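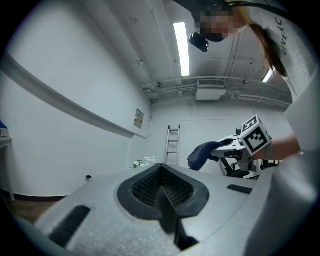
남색 천을 집은 그리퍼. 위에 얹힌 하얀 큐브가 요즘 제가 제일 자주 닦는 물건이에요.

2월 내내 천만 만지고 살았습니다. 빨래방에 취직한 건 아니고요, 로봇한테 보여줄 시범 데이터를 모으는 중이에요. 프로젝트 이름은 그레쿠(Grecu)인데 누가 지었는지는 저도 몰라요. 회의 때마다 발음이 조금씩 달라져서 지금은 그냥 "그거"라고 부릅니다ㅎㅎ

전에 컵 옮기기 데이터 모은 얘기를 썼을 때 댓글로 "천은 언제 하냐"고 물어보신 분이 계셨죠. 하고 있습니다. 그리고 컵이 그리워요. 컵은 어디를 잡아도 컵인데, 천은 잡는 순간 모양이 바뀌잖아요. 모서리를 잡으려다 두 겹을 한꺼번에 집고, 한 겹만 집겠다고 살살 하면 쓱 빠져나가고. 사람 손으로는 그냥 되는 일인데 그리퍼를 쥐고 하면 갑자기 다섯 살로 돌아간 기분이 들어요.

방식은 컵 때랑 비슷합니다. 손에 드는 그리퍼로 사람이 직접 작업을 하고, 그 움직임과 영상을 한 묶음으로 저장해요. 우리는 이 한 묶음을 그냥 "한 판"이라고 불러요. 천을 집고, 들어 올리고, 펴서 내려놓고, 반으로 접으면 한 판 끝. 이번 목표는 300판입니다. 처음 숫자를 들었을 때는 며칠이면 되겠네 했거든요? 첫날에 쓸 만한 게 16판 나왔어요. 열심히 했는데도요!

버린 판들을 다시 돌려보니까 이유가 꽤 시시했어요. 제일 많은 게 마커 가림. 큐브에 붙은 흑백 무늬가 보여야 그리퍼 위치를 잡는데, 천을 높이 들다가 천 자락으로 덮어버리거나 손목을 너무 돌려서 무늬가 이상한 쪽을 보게 되는 거예요. 특히 저는 접을 때 손목을 안쪽으로 꺾는 버릇이 있더라고요. 평생 모르고 살았는데 로그 보고 알았습니다. 그다음이 시작 자세. 녹화 버튼 누르고 나서 머뭇거리는 시간이 너무 길면 나중에 모델도 같이 머뭇거려요. 진짜로요. 예전에 컵 할 때 그걸로 한번 크게 데어서, 이제는 버튼 누르기 전에 어디를 집을지 먼저 정해놓고 들어갑니다.

그래서 중간에 규칙을 몇 개 바꿨어요.

우선 집기에 실패해도 바로 끊지 않기로 했어요. 놓치면 놓친 대로 다시 집는 데까지 찍어요. 깔끔한 판만 모으면 로봇이 천을 떨어뜨린 다음에 뭘 해야 할지 본 적이 없는 상태가 되니까요. 대신 한 판에 두 번 넘게 놓치면 그건 제가 지친 거라서 쉬러 갑니다.

천을 던져놓는 방법도 바꿨어요. 초반에는 저도 모르게 예쁘게 놓고 있었어요. 집기 좋은 모서리가 딱 제 쪽으로 오게요. 나중에 시작 화면만 쭉 모아놓고 보니까 다 비슷비슷해서 좀 민망했습니다. 지금은 눈 감고 떨어뜨려요. 가끔 완전히 뭉쳐서 떨어지면 한숨이 나오는데, 그런 판이 오히려 귀해서 따로 표시해 둡니다.

색은 아직 고민이에요. 어두운 천은 주름이 영상에서 잘 안 보여서 접힌 선인지 그림자인지 저도 헷갈릴 때가 있거든요. 밝은 색만 쓰면 편하긴 한데, 그럼 어두운 옷은 영영 못 접는 로봇이 되겠죠. 볼섬(Voltham) 쪽 팀은 무늬 있는 천까지 섞는다는데 거긴 인원이 많으니까... 부럽다.

이름표 다는 일 얘기도 해야 하는데, 이게 의외로 제일 오래 걸려요. 오칸스(Okance)라고 우리끼리 쓰는 정리 툴이 있어요. 판마다 성공, 재시도, 폐기 중에 하나를 고르고 메모를 남기는 건데, 문제는 "반으로 접었다"의 기준이 사람마다 다르다는 거! 저는 모서리가 손가락 하나 정도 어긋나면 성공인데, 같이 하는 분은 칼각 아니면 재시도를 누르더라고요. 결국 같은 판 5개를 놓고 둘이 따로 채점해봤더니 2개가 갈렸어요. 다섯 개 중에 두 개면 좀 심하죠. 기준 사진을 한 장 정해서 툴 첫 화면에 박아놨고, 그전에 채점한 건 전부 다시 봤습니다. 그날 저녁은 기억이 흐릿해요.

손목이랑 어깨는 음, 괜찮지 않습니다. 그리퍼 자체가 엄청 무거운 건 아닌데 허공에 든 채로 천천히 움직여야 하니까 은근히 쌓여요. 오후 4시쯤 되면 궤적이 눈에 띄게 흔들려서, 그 시간부터는 녹화 대신 채점을 합니다. 혹시 비슷한 일 하시는 분 계시면 스트레칭 추천 좀 해주세요. 제가 아는 건 만세밖에 없어요.

다음 주부터는 룰트몬트(Lultmont) 작업실로 옮겨서 같은 걸 다시 찍어요. 장소가 하나면 모델이 벽이랑 조명까지 외워버릴까 봐요. 거기는 책상 높이가 달라서 접는 동작도 좀 바뀔 것 같은데, 가기 전에 마커 무늬 새로 뽑고 큐브 모서리 들뜬 데 없나 봐야 해요. 양말 물어보신 분들, 양말은 아직 계획에 없습니다. 짝 맞추기까지 시키면 저 도망가요.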